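Website Support Technician (Content Management and Hosting)
Flostdale Web Services
Full-time, permanent
Closing date for applications: October 31, 2018

About the position

Flostdale Web Services invites applications for the post of Website Support Technician. The successful candidate will join the Customer Installations team, which sets up and maintains content management systems for small businesses, schools, clubs and local charities. The team currently looks after 296 active customer sites on shared and managed hosting plans.

The technician will report to the Head of Customer Installations, Eifion Voyle. The position is based at our Brirnau office, with the option of working from home up to two days per week once the training period is complete.

Duties

The technician will be expected to:
Install and configure content management software on new hosting accounts, both through the control panel and by hand.
Create databases and database users, and set file permissions in line with our written procedures.
Move existing sites from other hosting companies, including mail accounts and domain records.
Apply core, template and extension updates during the agreed maintenance window.
Test backups and restore sites from them on request.
Answer customer tickets in plain language, by email and by telephone. 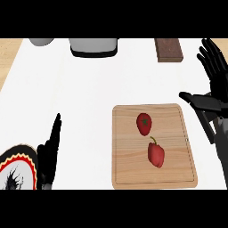
New customers are assigned to a named technician, who remains their contact for the first 12 weeks of service. Each technician handles no more than 16 new sites in that period. Requests that fall outside the hosting agreement, such as custom programming, are passed to our development partner, Driromance, and the technician is expected to write a clear handover note for each one.

The Monti project

From September, part of the team has been working on Monti, our in-house tool for tracking software versions across all customer accounts. The technician will spend one day per week on this work. Duties will include checking version reports against live sites, recording errors, and helping to write the user guide. No programming is required, although candidates who wish to learn will be given time to do so.

Requirements

Applicants must have at least two years of experience supporting websites built on a content management system. They should be comfortable working from the command line and should understand how domain name records, security certificates and web server settings affect a customer's site. Good written English is essential – most of our contact with customers is by email.

A college degree is not required. Candidates who have gained their experience through unpaid work, for example by running the website of a club or school, are welcome to apply and should describe that work in full.

Experience with the following is helpful but not required: template editing, basic scripting, mail server settings, and web accessibility standards.

Training and working conditions

All new technicians complete a six-week training period. During this time they work on test accounts and then on live tickets alongside a senior member of the team. An annual training allowance of $3000 is available to each employee after the first year. Evening maintenance work is shared by rotation, and time off is given in return. 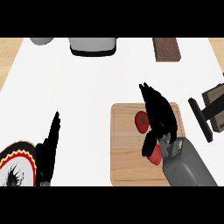 Asked what the first weeks were like, one current technician replied: "I must have installed the same system on a test account a dozen times before I touched a customer's site. By then I knew where the database settings were kept and what a bad file permission looked like. The telephone calls took me longer to get used to."

How to apply

Please send a resume and a cover letter of no more than two pages to the Recruitment Office, Flostdale Web Services, Brirnau. The cover letter should describe one website problem you have solved, the steps you took, and how you explained the matter to the site's owner. Please do not include customer passwords or other private details.

Selected candidates will be invited to an interview and a short practical exercise, in which they will install a content management system on a blank hosting account and correct a fault in an existing site. Reference materials may be used during the exercise. Candidates who need special arrangements should inform the Recruitment Office when they apply.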